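Guides > PC > Strategy > Trornau

How to move your Trornau saves to a new PC

Trornau doesn't use cloud saves, so your campaigns stay on the old machine unless you copy them across yourself. You'll need a USB stick and both computers.
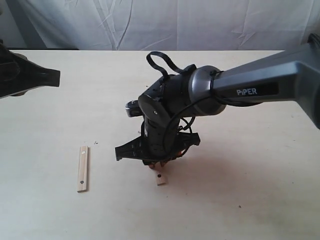
Before copying anything, start the game on the old PC and let it update. Saves made before patch 36 won't load on a fresh install until they have been opened and saved again in the newer version.

1. Load each campaign you want to keep, save it under a new name and quit to the desktop.

2. Open your Documents folder, then Prokura, then Trornau. Copy the whole folder called Campaigns to the stick. Mine came to 205 MB with 8 campaigns in it.

3. Copy profile.dat from the same place. It holds your unlocked factions and key bindings.

4. Install the game on the new PC and run it once, as far as the main menu. Close it again.

5. Paste both items into the matching folder and say yes when Windows asks about replacing files.

6. Start the game and choose Continue. The list may take a minute to fill the first time.

If the list stays empty, check that you haven't ended up with one Campaigns folder inside another. If your factions are locked, repeat step 5 with the game fully closed.

Mods have to be reinstalled separately. A campaign started with the Lundell map pack will crash on loading without it.

Kerubo Kariuki, 18 December 2018

Filed under: Trornau, Saves and Settings, PC

More guides
Trornau: winter supply lines
Matheson 2: all harbour keys
Best key bindings for a small keyboard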